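Workshop > Storage and Sorting > Small Parts

Parts Box Tips From a Robot Open Day

Filed under: Shop Organization, Day Trips, Hardware Storage

January 2, 2019

Stergiou, an automation firm in Otcombe, held an open day before the holidays, and I went for the afternoon. Most of the floor was given over to robot arms that move cartons. I stayed longest at a table where the job was a small parts box, the kind most of us keep screws in. The person at the table worked it with a pair of hand-held grippers, each with two black fingers. Moves made that way are recorded and used later to teach a robot the same job.

I don't plan to buy a robot. But if you watch a parts box being handled with two fingers instead of five, you see every weak point in the way your own boxes are set up. I took notes, came home and changed several things on my bench. The tips follow in the order I got to them.

Clear the bench down to one job. The table had the box on it and the tools in use, and that was all. On my bench a box usually gets opened on top of a sanding block and two receipts, and then it tips. Put everything else on the floor or in a tray before you lift a lid.

Route cords down the near side. If you use a corded tool while sorting, let the cord drop off the edge closest to you, on the side of the hand that holds it. A cord that runs across the bench will find the open box sooner or later. 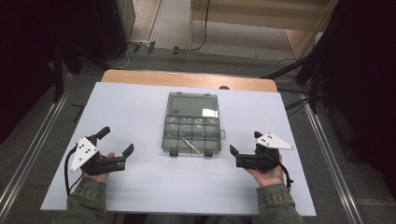 Do you have to book ahead for a demonstration day?

It depends on the size of the place. Stergiou asked for names a week in advance and sent a slot by email. Smaller shops will often let you walk in, but call first and ask when the machines will be running, as some stop for lunch.

Wear shoes you can stand in. Each demonstration at Otcombe ran 20 minutes and there were no seats near the ones I wanted to see. Take a pencil too. Visitors had to leave phones in a locker on the production side, and I was glad to have paper.

Ask the dull questions. The staff get asked all day whether the robots will take over, and they have a set answer. I asked what gives them the most trouble and got a much better talk. Latches were high on the list. So were thin lids and anything clear, which is hard for a camera to pick out. My eyes aren't much better with clear plastic under a shop light, so I wrote that one down.

Back at home, these are the changes that stuck.

Put a plain light surface under the box. I cut a piece of white shelf liner to fit the middle of the bench and taped the corners. Dropped brads show up at once. Avoid anything glossy, as the glare is tiring and small steel parts vanish in it. Wipe it with a damp rag when it gets gray.

Leave a full lid's depth behind the box. My old spot was against the pegboard, and the lid stood half open and fell shut on my wrist.

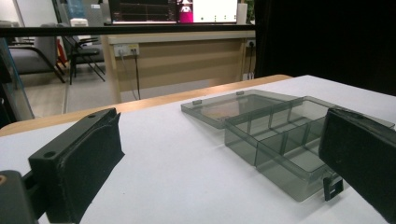
I own nine of these boxes and bought most of them from Brolier, whose catalog I keep in the drawer. The cheap ones have lids that stop upright and strain the hinge every time you lean on them. Before buying another, open it in the store and see if the lid goes all the way over. The smoky gray one at the demonstration did, with the lid lying flat on the table behind the base and well out of the way of the fingers. A lid like that can also serve as a second tray for the parts you are pulling out. Just remember to empty it before you close up.

Work the latches one at a time. Hold the lid down at the corner with one hand and press the latch with the other. If you snap the front with your palm, the far latch pops and you don't notice until you pick the box up. I lost most of a 496-piece washer set down the basement stairs that way.

Pad whatever you grip with. Hard jaws slide on smooth plastic and leave marks. I glued thin craft foam to the jaws of my pickup tool, and it now holds small drawers and bottle caps without slipping. Use contact cement and give it a full night. Double-sided tape let go in a week.

Don't buy the giant assortment. I once paid for a 1,048-piece screw kit and have used four sizes out of it. The rest sit in compartments I could use for something else. Buy an empty box and fill it with what you reach for.

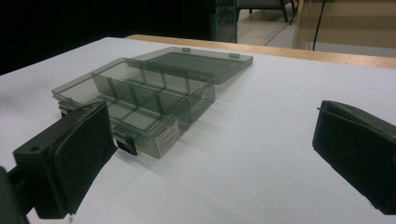
Dana Pruitt

Label the front wall, low and small. Stickers on the lid are no use once the lid is open, and they hide the contents when it's shut. The box at Stergiou had a little white sticker on its front wall, near one end. I can't say what was on it, but I copied the position. For your own, write size and length only, in pencil or laundry marker, and leave the end nearest the latch clear so your thumb has room.

Check that the dividers reach the lid. Hold the box closed and tilt it on end with a few small washers in one cell. If they travel, lay a sheet of thin foam inside the lid, cut a little oversize.

Turn the box at an angle if you are right-handed and reach across yourself. A slight diagonal brings the back row closer. Try it both ways before you decide.

The firm plans another open day at its Gondham site, which has 3,000 square feet of floor and better parking. Bring a jacket, the loading door stays open.

Recent in Small Parts
Cutting Foam Liners With a Bread Knife
Which Screws Are Worth Keeping?
Baby Food Jars Under a Shelf, Revisited
How to Replace a Broken Hinge Pin on a Tackle Box
January Bench Cleanout List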